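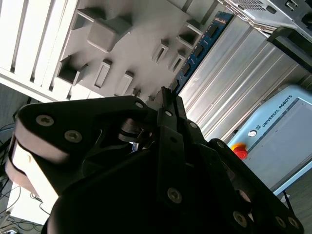
Can a robot do the boring jobs yet? My term with a gripper

April 1, 2019
By Vinzenz Grabner

I picked this project because I hate sorting things. My summer job last June was at Pfister, a small repair shop where I spent most of my shifts putting parts into trays and taking them out again, and I kept thinking surely a machine could do this by now! So when our tutor asked for topics I wrote down "shop-floor chores" before anyone else could grab it.

The arm we use at college is a Universal Robots one, with a black three-finger gripper on the end. The job I chose was putting a circuit board, the size and shape of a memory module, into a slot in a grey plastic holder. A person does it without looking up from their tea. I gave myself eight weeks.

What went well

Moving to the same place again and again is easy for it. Once I had taught the positions properly it went back to them all afternoon and never got bored (I did). The fingers also have a good grip if whatever they are picking up is where they expect it to be. By week three I was showing off to the year below.

What didn't

Thin things standing on edge are horrible. If the board leans a tiny bit, the fingers close on it at an angle and then it won't go into the slot, and the robot has no idea. It just keeps pushing, and I got very quick at reaching for the red button. I tried slowing everything down, which helped a bit but made the whole thing painfully slow to watch.

In the end I ran 49 attempts with the final program and wrote down every one. The bad ones were nearly all the same problem, a crooked pick at the start. Letting go was trickier than I'd thought as well, because the fingers need room to open and the slots don't leave much!

What about at home?

I asked my mum which chore she'd hand over first and she said the dishwasher, straight away. I think that's further off than my tray. Our cutlery drawer is different every day, and my program gets upset over a few millimetres. Socks would finish it off completely.

For a shop like Pfister I'd say yes, for part of the day, if somebody builds a proper guide so the boards always stand straight. That's what I'd make first if I carried on with this next term, and I'd like to try a softer close on the fingers too.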